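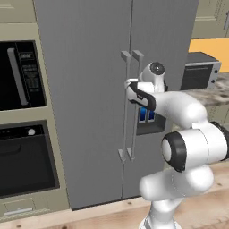 Minutes of the Residents' Association meeting, Luvico Court, 3/21/18. Present: Tincuța Ghiță (chair), Izzati Yeoh (minutes), and residents from both stairwells. Apologies were received from flat 16. The February minutes were read and agreed with one correction: the bin store lock was replaced by Chong, and the old entry naming Vultau should be struck out. Under matters arising, Tincuța reported on the quotes for the shared kitchen off the community room. A tall grey side-by-side fridge with long pull handles and an ice and water dispenser in the right door was the style most people liked, but the dispenser needs its own water feed and the nearest pipe is behind the boiler cupboard. Agreed to ask Chong for a price for the pipework before going further. 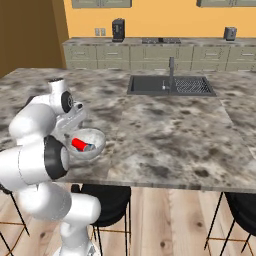

Izzati asked that the price should include making good the wall afterwards, as this was left out last time and the association had to pay for it separately. Agreed.

Item 2. Heating
The heating in stairwell B is still coming on at 4 in the morning. Cesusis have visited twice and say the timer is fine. Residents on the top floor do not agree. Tincuța to write to Cesusis and ask for a named engineer. Flat 9 offered to keep a note of the times.

Item 3. Garden
The hedge on the car park side will be cut back before the birds start nesting. Two residents objected to losing height as it screens the road. After some discussion it was agreed to take the sides in and leave the top alone this year. The bench is to be re-oiled. The request for a second bench was held over.

Item 4. Money
The balance was read out. £1,000 is to be kept back for the roof survey and not touched for anything else, including the kitchen. Flat 36 has now paid in full. Vultau have sent the same invoice again for the gutter work. Izzati has the receipt and will send them a copy.

Item 5. Parking
Vans are stopping across the ramp again. New sign to be ordered, larger than the last. It was suggested that the letting agents be told as well. Izzati to email them.

Item 6. Any other business
The noticeboard key is missing. Would whoever has it please put it through the door of flat 2.
A resident asked if bicycles could be kept under the stairs. Tincuța said the fire officer had already refused this and the answer was still no.
Piano in the community room: free to anyone who can move it.

Next meeting to be fixed once the price for the pipework is in. Meeting closed at 8.50 pm.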